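Workroom > Panels and Surfaces > Drokby

Search products, codes

Drokby flat panel, white

The Drokby is a flat white panel for workrooms, stores and hobby rooms. It is supplied with one finished face and can be fixed level as a worktop or overhead as a lining. The finished face is bright white and throws light back well, so dark items held against it show mainly as outlines. For close work on black parts, add a lamp on the near side.

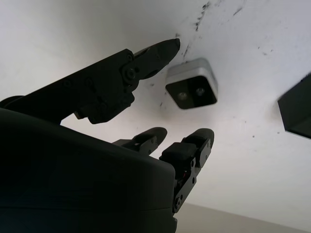 Sizes and fixing

Length: 100 cm or 96 cm
Packed: singly, or in boxes of 3
Edges: square, sealed on all four sides
Fixings: 10 screws per panel, supplied

The 96 cm length is meant for the Nurkier frame and will not reach the end rails on older Abbasi frames. Drill from the finished face. Leave a small gap at walls - the sealed edge should not be forced against plaster.

Cleaning

Wipe with a damp cloth and mild soap. Pen and marker should be removed the same day. Scouring pads dull the finish and are not covered by the guarantee. 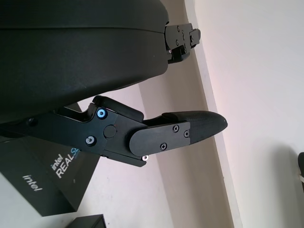
Ordering

Drolelow cuts to length on request. Cut panels cannot be returned. Orders placed in December are sent in January.

Comments (3)

Ardalan Ebrahimi
Is the Intel RealSense box in the second photo part of the set?

Covadonga Olmedo (Drolelow)
No, panel and screws only.

Ayten Yazıcı
Fitted two on a Nurkier frame. Holes lined up, though one of the screws was short. Marker came off with soap after a second go.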